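5月になって、うちのサークルの部室がやっと片付きました。いや、片付いたというのは言いすぎで、床にはまだケーブルが這っているし、誰のものかわからないネジが毎日どこかから出てきます。それでも机の上にちゃんと作業できる場所ができたので、ブログを再開します!前回の更新、もう見なかったことにしてください。

えーと、まず近況から。

わたしは今、大学のロボットサークルで「Sesunis」というチームに入っています。名前の由来を聞かれることが多いんですが、先輩の代に決まったもので、わたしも知りません。読み方すら人によって違います。わたしは「セスニス」派。チームの中には「セズーニス」と伸ばす人もいて、そこはもう統一をあきらめています。

で、このチームで夏の学生競技会「Favovカップ」に出ます。今年の課題が発表されたときは部室がしーんとしました。なんと、お片付け。ロボットに部屋のものを片付けさせる競技なんです。しかも対象に布ものが入っている。タオル、靴下、帽子。箱とか缶とか、そういう硬くて形の変わらないものばかり練習してきたわたしたちには、なかなかの仕打ちでした。

去年は積み木をつかんで並べる課題だったので、つかむ位置さえ合っていればだいたいなんとかなったんですよね。布はそうはいきません。つまむと形が変わる。置くとまた変わる。昨日うまくいったタオルが、今日は全然ちがう顔をしてこっちを見ている感じ。家で洗濯物をたたむとき、自分の手ってすごいなあとしみじみするようになりました(だからといってたたむのが速くなったりはしません)。

やり方としては、人間がアームを遠隔で動かしてお手本をたくさん記録して、それをまとめて学習させる、という流れです。手元のコントローラーを動かすと、ロボットのほうのアームがついてくる。最初に触ったときは楽しくてずっとやっていたかったです。30回続けて同じ動作をしたあたりで、その気持ちは静かに去っていきました。肩にきます。本当に肩にきます。

お手本の記録は先週までで1,615本になりました。チームの目標は3,096本。この中途半端な数字は、課題の種類と置き方の組み合わせを表計算ソフトで掛けたり足したりしたら出てきたもので、きりよく3,000にしようよと言ったら即却下されました。まあ、たしかに組み合わせが欠けるのは気持ち悪いんですけど。あと半分くらい、と思うとやれそうな気もするし、まだ半分くらいあるのか、と思うと帰りたくなる。日によります。

記録のときは必ず二人組で、一人が操縦、もう一人が置き直しと記録係です。わたしは置き直し係のほうが好き。毎回ちょっとずつ置き方を変えるんですが、これが意外と難しいんですよ。人間って、適当に置いているつもりでも同じ向きに置いちゃうんです。わたしの場合は左利きなので、放っておくとなんでも左に寄ります。あとでログを見た先輩に「これ全部きみが置いたでしょ」と当てられて、はずかしかった……。それからは、さいころを振って向きを決めています。

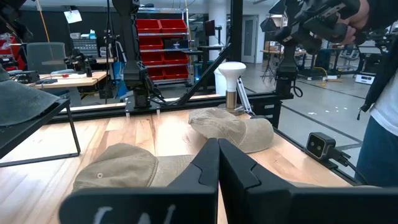
帽子、わたしは最初なめてました。タオルより小さいし、形もあるし、いけるでしょって。ところがキャップという物体は、つばは硬いのに頭のところはやわらかくて、どこをつかむかで話がまるっきり変わってくるんです。しかもコーデュロイのベージュのやつは、明るい木の机の上だと色が近くて、わたしの目でもぱっと見で輪郭を追いにくい。つばが左を向いてふつうに置いてある手前のほうはまだいいとして、奥のもう一個みたいに傾いたりひっくり返ったりした置き方も混ぜていくので、指の入れどころを毎回考え直すことになります。二本指で挟むだけのハンドに、ここまで頭を使わされるとは思っていませんでした。

いまチームで意見が割れているのが、つばをつかむ派と、てっぺんをつまむ派です。つば派の言い分は「硬いから持ち上げても形が変わらない」。てっぺん派は「向きに関係なく上から行けるから手順が一つで済む」。わたしはつば派です。てっぺんをつまむとくしゃっとなって、置くときにつばから着地して転がるんですよ。片付け競技なので、転がったら減点。見た目もかわいそう。

ただ、つば派にも弱点があります。つばが机にぺたっと近いときは、指を下に入れるすき間がほとんどない。先に帽子をちょっとだけ横にずらして、角度をつけてからつかむ、という動きを試してみたら、うまくいくときはすごく気持ちいいんです。でも操縦する人によってずらし方の癖がばらばらで、お手本としてそれはどうなの、という話になりました。結局その日は、ずらす方向だけ決めて続きをやることに。議論していたら外が暗くなっていて、学食も閉まっていました。

それと、ハンドの指の話。最初についていた指は先がつるつるで、布をつかんでもするっと逃げていたんです。で、Cerellという小さな部品屋さんの滑り止めシートを貼ってみたところ、タオルの成績がぐっと上がりました。はがれやすいのが難点で、貼り替えはいつのまにかわたしの担当に。3回目でやっと空気を入れずに貼れるようになりました。スマホの保護フィルムを貼るのがうまい人は、たぶん向いています。

学習のほうは正直、わたしはまだ半分もわかっていません。担当の子たちが使っているのは、チーム内で「Stankevičius」と呼んでいる自作のスクリプト一式で、綴りが難しすぎてわたしは毎回コピペしています。cの上の小さいやつ、どうやって打つんですか。フォルダ名にこれを使おうと言い出した人は反省してほしい。一度、文字化けのせいで一晩分の学習が始まってすらいなかったことがあって、朝の部室がお通夜でした。

その事件のあと、寝る前に誰かが必ずログの一行目を確認する、という当番ができました。昨日はわたしの番で、布団の中からスマホで接続して、数字が動いているのを見てから寝ました。ちょっとうれしいんですよね、あれ。自分が寝ているあいだに、帽子のつかみ方を勉強しているやつがいると思うと。

あ、そうそう、初めて通しでテストしたときのことも書いておきます。タオルはきれいに箱に入りました。靴下も、片方は入りました。もう片方は指にくっついたまま戻ってきて、アームがそれをぶらさげた状態で「終わりました」みたいに初期位置で止まっていて、全員で笑ってしまった。動画は撮ってあるんですが、競技会が終わるまで外に出すなと言われているので、夏までお待ちください。帽子は……つかむところまでは行きました。つかむところまでは。

これを読んでいる新入生がもしいたら、部室は夕方から開いています。プログラミングの経験はなくて大丈夫です、わたしもなかったので。帽子を置く係とか、シートを貼る係とか、やることはいくらでもあります。あと、かぶらなくなった帽子が家にあったら持ってきてもらえるとすごく助かります!柄ものがまったく足りていません。できれば洗ってからお願いします。

次は靴下編を書くつもりです。丸めた靴下とのばした靴下を同じものとして扱っていいのかどうか、明日の夕方のミーティングで決めることになっているので、その結果が出たらまた。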